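Timing a Road Rally by Hand: What I Learned at the Pelside Winter Run
Project report by Yiğit Oral
Friday, December 14, 2018

When I told my family I was going to spend a whole term on the timing of a club road rally, my uncle asked whether there was enough in it to fill a report. There is plenty, and I have had to leave a good deal out (the chapter on tea breaks went first, sadly).

The Pelside Winter Run is a regularity event, so it is run on ordinary open roads, and the winner is the crew that keeps closest to a set average speed. A car that reaches a control early is penalized just as a late one is. The route goes from Pelside out to Dornbridge, over the hill road to Tefera, and back by way of Plerden, with seven timing controls along the way. This year 37 cars started, which the club was very pleased with for a cold weekend.

My question was a simple one. How much of a crew's final score comes from their driving and navigating, and how much comes from the person standing at the side of the road with a clock? The marshals at Pelside still write each time by hand on a card, and the cards are typed into a spreadsheet back at the hall. I was given copies of every card, and I am very grateful for that, even the ones that had plainly been out in the rain!

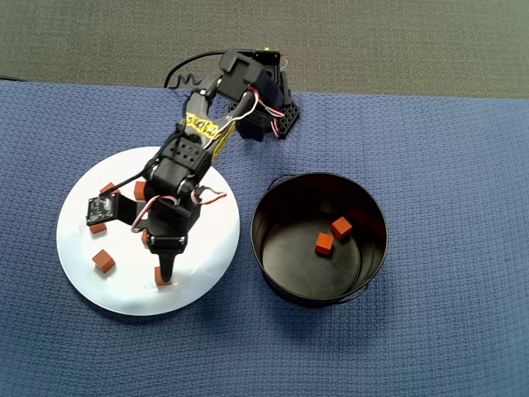
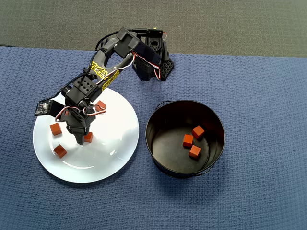
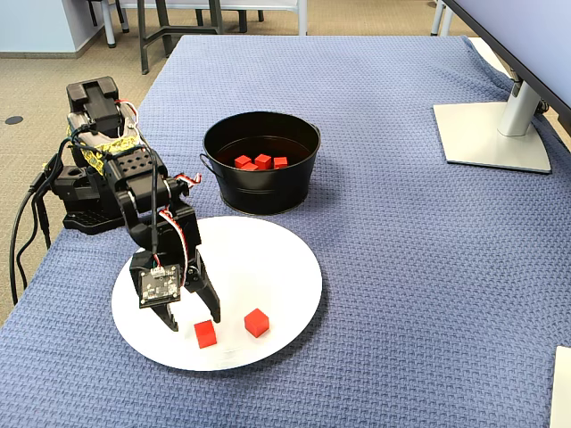
Why does a regularity rally penalize a car for being early?
The set average speed is the whole test, and a crew that arrives ahead of time has missed it just as surely as one that arrives behind. It also takes away any reason to hurry on a public road.

Once I had the cards sorted by control, I went through them against the typed results one line at a time. Most of the differences were small slips, such as a 1 read as a 7, or two cars close together written down in the wrong order. The control outside Dornbridge had more of these than any other. I visited it afterward and I think I see why: the cars come around a bend and are on top of you before you have found your pencil.

The top crew finished with 713 penalty points, and the last of the finishers had over 1,000. Correcting the slips did not change the winner, but it did swap two crews in the middle of the table, and I passed that on to the club along with my working.

If I were doing the project again I would stand at the Tefera control for the full day myself, with a second clock, and compare my times with the marshal's as we went. Cards can show that two times disagree, but they can't say which of them was right. The corrected tables for each control are in the appendix, in route order.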